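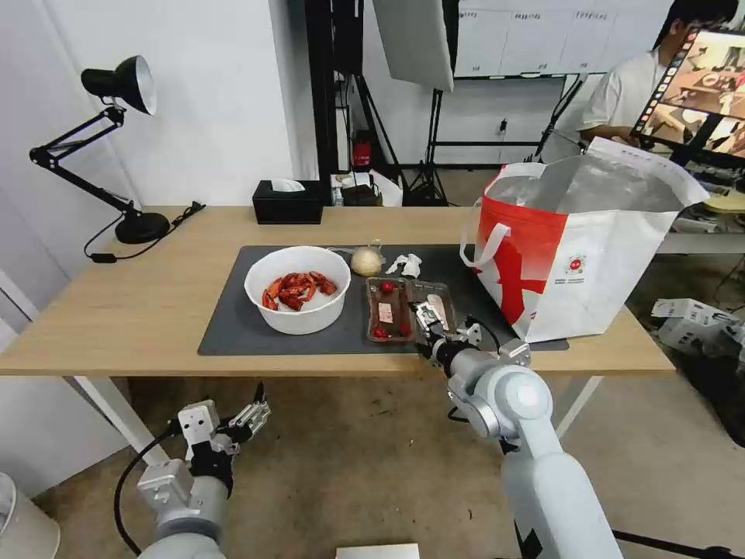 Report on the visit to the Sosgate laboratory, Tusel

On Dec 17, 2019, a delegation from Semwal visited the Sosgate laboratory in Tusel to review its working rules for two-armed robots that handle food.

Sosgate applies a code of practice of 12 sections, drawn up with Clotex. Operators must keep clear of the arms' reach while the motors are powered. Cables are inspected before each shift, and any arm showing a worn fitting is withdrawn until it has been repaired. Food used in trials may not be eaten afterwards.

The delegation was shown the incident register, which holds 536 entries. Most concern dropped items. Four led to a change in the rules, including a lower speed limit for gripping soft foods.

Semwal asked that the section on cleaning grippers between foods be made stricter. Sosgate will send a revised text to all members before the end of December.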